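Talteo sidewalk kit – set-up guide, section 9
Rev. May 2020, M. Zamudio

9.1 Before the first drive
1. Charge pack seated, latch down. Both clicks.
2. Start the Talteo simulator, load the street map. Always sim first – same planner as the real unit.
3. Enter route ID 316 and press Load. Takes a while on older laptops, dont press twice.
4. Set view to Forward. Check you get sidewalk, curb and road before going on.

Street map, forward view:
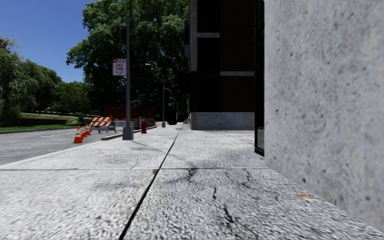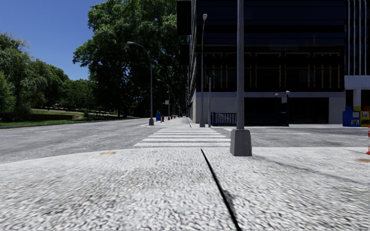
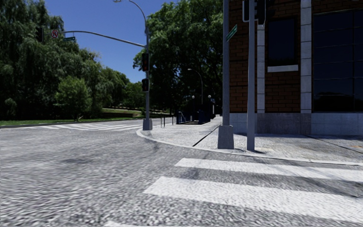

5. Mark the curb line by hand at every corner. Auto-mark is fine on straight runs, poor on rounded corners.
6. Set crosswalk mode to Hold. Unit stops at the curb and waits for the operator. Do not use Go on a first run.
7. Joints and cracks – leave the filter at 10. Lower and it brakes for every seam.
8. Run the route end to end. Save the log.

NOTE: Dark building fronts and tree shade can read as "no data". Raise exposure one step, re-run. Still bad, send the log to Moataz Cherkaoui at the Umari desk.

CAUTION: Parking signs and street signs are not read in this version. Cones and barricades are treated as solid, netting is not always. Keep a person with the remote within reach on any block with road work.

9.2 Error 543
Map and route dont match. Reload the map, then the route, in that order. If it comes back, delete the route and draw it agian.

Older Nitero base units: update the firmware first, see section 10. The December build will not load routes at all.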